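Isulden College rewrites online course outlines ahead of next intake

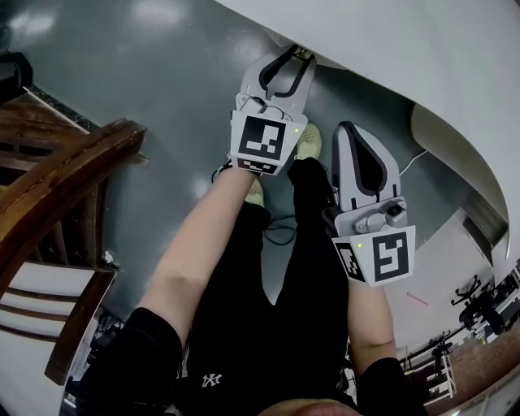

By the Learning and Teaching desk
September 2025

Isulden College will replace the outlines for all of its online courses before the next intake, after a review found that many students could not tell from the course page how their marks were worked out.

The review looked at 800 outlines across the college's Kesau and Hyun campuses. It found that assessment weightings were often listed in one place and due dates in another, and that the two did not always match. In a number of courses, the rules on late work were only mentioned in a recorded lecture.

Under the new format, each outline will open with two pages that set out what students have to hand in, when it is due, what it is worth and how long they can expect to wait for feedback. Reading lists, contact hours and the academic integrity policy will follow. Teaching staff can still add their own material after that.

The college surveyed 2749 students as part of the review. Many said they had missed a task at least once after reading an older version of the outline. Students enrolled part time were more likely to report problems, particularly those who joined a course after the first week and had not seen the early announcements.

Outlines will be kept in Ovolari, the learning portal the college already uses for enrolment and marks. Once a course begins, changes to a due date or weighting will have to be approved by the head of program, and students will get a message in the portal and by email. Copies saved in other folders will be removed.

Some teaching staff told the review they were worried about the extra workload. The college says course coordinators will be given two paid days to move their material across, and casual staff who help with the work will be paid at the usual marking rate. Drop-in sessions will be held at both campuses and online.

Practical and laboratory subjects have been given longer to make the change, as their timetables depend on room bookings and equipment. Their outlines must be in the new format by the end of the following term.

Students already enrolled do not need to do anything. Current outlines will stay in force until the end of term, and any extension or special consideration already granted will be honoured.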